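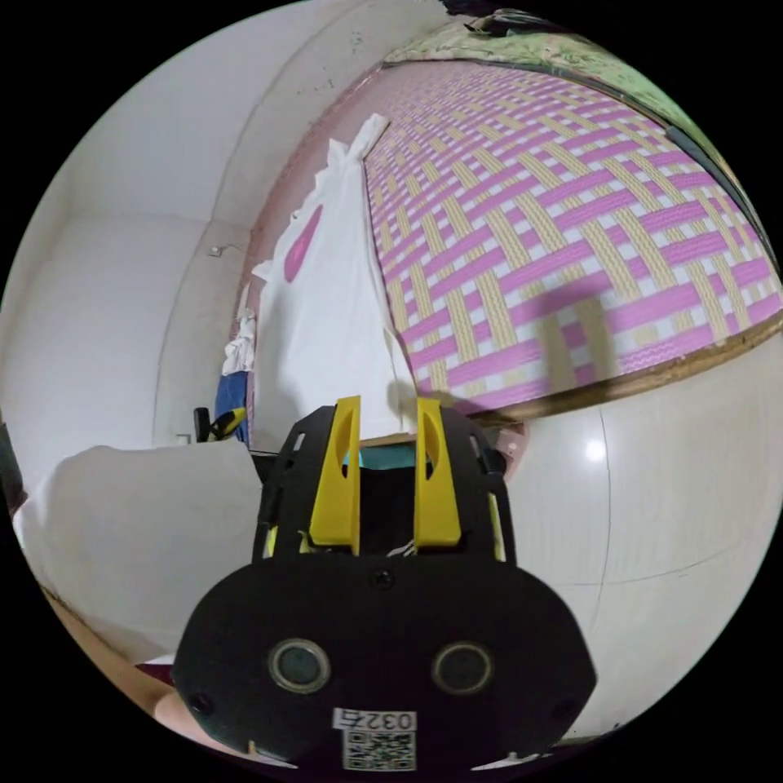 A woven sleeping mat in pink and pale beige on a bed with a brown wooden edge.

Woven sleeping mats take center stage in new Werkbridge home show

WERKBRIDGE, June – Flisel, the household textiles workshop, will open its summer show at the Ó Riain building next month with 104 sleeping mats on display, the largest group it has ever brought together. Entry is free, and visitors are welcome to lie down.

The show is called Prendura and fills 2 floors. Downstairs is given over to plain weaves and striped borders. Upstairs has the bold basket weaves, with wide strips crossing over and under in strong colors, and these are the mats we can't stop looking at! Many were lent by households in the Werkbridge area, and several still get used every night through the warm months.

A mat changes a bedroom quickly. It can go straight on the bed in place of a heavy cover, it shakes out in seconds and it rolls up to stand in a corner when the weather turns. Our weavers will be on hand each afternoon from 2 p.m. to show how strips are joined and how a worn edge can be mended at home – bring your own mat if it needs attention.

There will also be 22 short weaving classes for beginners, with all materials supplied. Places can be booked at the front desk or by phone.

A printed guide to the mats, with care notes and a simple pattern to try, will be available at the door in a first run of 925 copies.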